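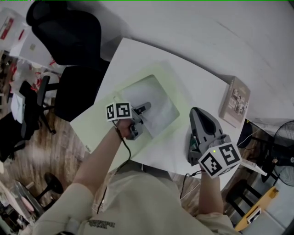
1/ Notes on sponsoring a parent for a green card, from someone who has now read the whole file for my father-in-law, Béla Fodor. Consular route, parent living abroad, U.S. citizen child. I'm not a lawyer. Fees and form editions change, so check the agency page on the day you file.

2/ Who can file: a U.S. citizen, age 21 or over. A green card holder can't petition for a parent. My wife had to naturalize first. Her oath was in January and the petition went out the same week.

3/ Parents of adult citizens are "immediate relatives." There's no annual cap on that group, so no priority date to wait on and no reason to read the Visa Bulletin. Siblings and married children are in the capped groups. People mix these up constantly in forums.

4/ The petition is Form I-130. One per parent. Two parents means two petitions, two fees, two sets of evidence. Neither parent rides on the other's case as a dependent.

5/ Evidence for a father is longer than for a mother. For a mother: the child's birth certificate showing her name, plus proof of citizenship. For a father: all that, plus the parents' marriage certificate, plus proof that any earlier marriages ended. If the parents weren't married, there's a separate list.

6/ Our problem was names. Hungarian records put the family name first. One certificate had Fodor Béla, the passport had it the other way around, and a clerk in the 1980s had left off an accent. We attached a one-page statement listing each version and which document it came from. No question came back on it.

7/ Translations: every foreign-language page needs a full English translation and a signed statement that the translator is competent and the translation is complete and accurate. We used a small outfit called Sárközi. Stamps and margin notes have to be translated too. They missed one stamp and redid the page.

8/ Our timeline, one case only:
Petition receipt: day 5
Approval: day 349
Case created at the National Visa Center: 4 weeks after that
Yours will differ. Don't book anything on the strength of mine.

9/ After approval you pay the visa fees, upload civil documents, and file the Affidavit of Support, Form I-864. The sponsor has to show household income at 125 percent of the poverty guideline for the household size. The incoming parent counts in that size. So does anyone you sponsored earlier who is still covered.

10/ If income is short, a joint sponsor can file a separate I-864. Csaba Kerekes, my wife's cousin, did ours. He had to understand that it's an enforceable contract and that a later falling-out in the family doesn't end it. Read the part on when the obligation stops before you ask someone to sign.

11/ The upload portal rejected two of our scans. One was over the size limit, one was sideways. Each rejection put us back in the review line. Scan flat, one document per file, front and back, and open the file yourself before sending it.

12/ Visitor visas. A lot of families want the parent to visit while the petition is pending. It's allowed to apply, but a tourist visa requires showing intent to go home, and the application asks whether anyone has filed an immigrant petition for you. Answer it truthfully. A false answer can sink both cases.

13/ The medical exam has to be with a physician approved by the consulate. Bring vaccination records. Béla's file was 98 pages because his old clinic printed everything. The doctor wanted the vaccination sheet.

14/ Tracking: I kept a plain spreadsheet with columns for document, issue date, translated y/n, uploaded y/n, accepted y/n. Police certificates can expire, so sort by issue date.

15/ Next is the interview notice. The case is marked documentarily complete and we're waiting on the consulate's calendar. I'll add to this thread when there's a date. Questions about fathers and missing marriage records I can try to answer. Anything involving a prior overstay or a removal order, talk to an attorney first.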